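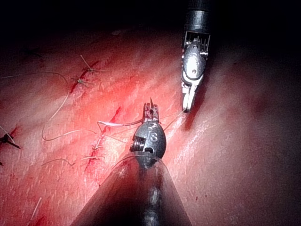 Clallik walking and falls grant: second progress report, November

You asked for a plain account of how the money is being used and whether it is working. The first part is easy. The second is harder, and I would be wary of anyone who says otherwise at this stage.

Classes now run at 4 sites: Curkell, Paewai and the two halls in Wusemell. Total attendances to the end of last month came to 3,664. That figure looks healthy and the partners are keen to put it on a poster. Please read it with care. It counts visits, and a good share of them come from the same keen people who were already walking to the shops every day. The number of separate people is about 200, and the sign-in sheets at Paewai are too patchy for me to be any firmer.

Fewer people say they are afraid of falling than said so at the start. We asked them in the room, with the instructor standing there and the tea on. I would not build much on it.

Curkell remains the weak spot. The bus was retimed in the spring and now arrives after the warm-up. We moved the start to 10.45, lost the people who need to be home for lunch, and moved it back. The leaflet drop brought in next to no new faces — the surgery noticeboard did better and cost nothing.

Spending is on budget apart from hall hire at Wusemell, where the rate went up without notice. I have asked for the new charge in writing and am still waiting.

For the next quarter I propose dropping the leaflets and paying for follow-up phone calls to people who have stopped coming. They are the ones we know least about.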